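Section 4: Registering New Arrivals and Transfer Cases

This section is for reception desk staff at the Moltitmont and Wegener centers who enter asylum and transfer cases in Roron. Read Section 3 (User Accounts) first. You need a desk login. A read-only login will not show the New Case button.

4.1 Opening a case

1. Sign in and choose your center from the list at the top left. The system does not remember your last choice.
2. Click New Case.
3. Enter the family name and given name exactly as they appear on the travel document. If there is no document, check No Document Presented and enter the name as the person spells it.
4. Enter the date of birth. If only the year is known, leave the day and month blank. Do not type January 1.
5. Choose the interview language. This is the language the person asks for, even if it differs from the language of the country of origin.
6. Click Save Draft. A case number appears in the gray bar.

Note: A draft stays open until you submit or delete it. Each desk can hold up to 50 drafts. After that, New Case is turned off until one is cleared.

4.2 Linking family members

1. Open the case of the adult who will be the main contact.
2. Go to Family and click Link Case.
3. Type the second case number and pick the relationship.
4. Repeat for each person, then click Save.

CAUTION: Linked cases move together. If you transfer one, all of them are transferred. Check the list before you go on to 4.3.

4.3 Entering a transfer request from another country

1. Open the case and click Transfer -- Incoming.
2. Enter the reference number from the request letter.
3. Attach the letter as a PDF. Scans over two megabytes are rejected.
4. Under Deadline, enter the reply date printed in the letter. Roron does not work it out for you.
5. Send the case to the legal desk. At Moltitmont this is Edeltraud Harms. At Wegener it is Wolfram Gerlach.

Note: The free text box holds 2,000 characters. Anything longer is dropped when you save, without a warning.

CAUTION: Do not enter medical details in the free text box. Use the Health tab, which only the nurse's login can open.

4.4 Correcting a submitted case

Submitted cases are locked. Click Request Change, type the correction, and wait for the legal desk to release the case. Do not open a second case for the same person. 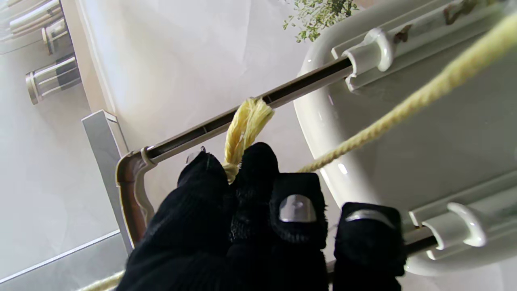
Frayed end of a pale yellow rope, held in a black knit glove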